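Home Chapters Glossary Index Search this book... Go
112 shares 50 comments

Chapter 4
Soft Things: Getting to Know Fabrics by Hand

I learned about cloth at my aunt Aldana Palma's table, long before I ever opened a book like this one. She kept a box of scraps by the window, and on July afternoons she'd tip it out and let me squeeze everything in it (I was six, so I squeezed hard!). Plush, satin, old sponges, a bag with a string that I pulled until it snapped. I still sort things that way, fingers first and names later.

So before we get to fibers and weaves, I'd like you to gather a few soft things of your own and spend some time with them. Fold each one. Bunch it up and let go. Does it spring back, or does it stay wrinkled? Write down the first word that comes to you, even if it's a silly one, and keep your notes handy for Section 4.2.

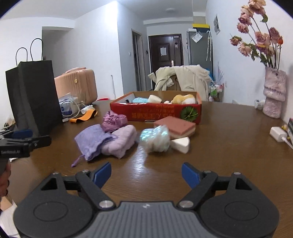 Figure 4.1 A drawstring pouch, a folded plush cloth and other soft or small items on a wooden table.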